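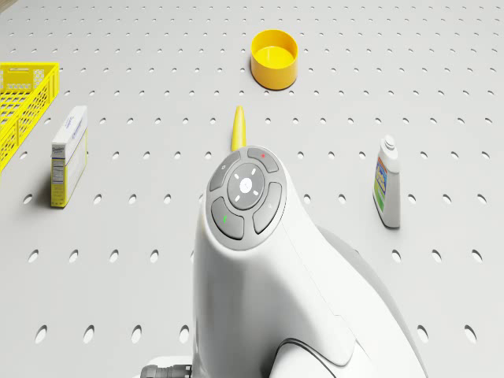
The practice table in the simulator, with the banana and the yellow cup waiting on the far side of the arm.

I promised back in the fall that I would write something about the evenings I've been spending teaching a robot arm to put groceries in a crate, and now it's December and I still haven't, so tonight I'm making tea and doing it.

The short version is that I sit at my desk in Trastthorpe and drive a simulated arm with a hand controller, and the computer saves everything I do, every little wobble included. One run from start to finish is called a demonstration. Later a program studies a pile of those and tries to work out how to do the job on its own. The project is called Gretico, it's run out of a small office over in Kastevville, and my part in it is wonderfully simple: pick a thing up, put it in the yellow crate, let go, start over.

I say simple! My first night I couldn't get the hang of it at all. The view I like best sits low and close behind the arm, which means that big white shell with its round gray button pad fills up the middle of everything, and the bottom of the banana disappears behind it. You learn to lean on the other views for the last little bit. I kept tilting my head to look around the arm, as if that would help with a picture on a monitor (my wife found this very entertaining from the couch).

The table is pale gray and full of holes, row after row of them, and I've grown fond of those holes. They're the best ruler I have. When I'm coming down toward the cup I watch the rows instead of the cup itself, and I can tell much sooner if I'm drifting.

Everybody asks which object is the hardest, and they all guess the banana. I like the banana! It's slender, and if you turn the wrist before you come down instead of during, it's easy enough. The box with the dark blue lettering is fine too, and it's right by the crate, so there's hardly any trip to make. My trouble is the white bottle over on the right. It's the long way across, it's flat in one direction and wide in the other, and if I close on it even slightly crooked it tips over and I have to decide whether to carry on or throw the run away.

I used to throw them away. I had an idea that the robot should only ever see my best work, like a kid's piano recital. Then Ambros Holzer, who looks over our recordings, wrote me a very kind note saying he'd like me to keep the ones where I fumble and then fix it, so long as the thing ends up in the crate. If I only show perfect grabs, the arm has no idea what to do after a bad one. I've thought about that note a good deal since, and I've been much more relaxed at the controls.

He also asked me to slow down at the start and quit pausing in midair, which I do when I'm thinking. Apparently the arm picks that up too, and hangs there over the table, pondering.

My 100th keeper went in last week, the cup as it happens, and I celebrated with a slice of Galanis walnut cake. I try for 12 in an evening and then my thumb gets sore. The shared folder has 2042 from all of us together, and I'm hoping to get a good batch of bottles in there before the holidays, if I can keep the darn thing upright.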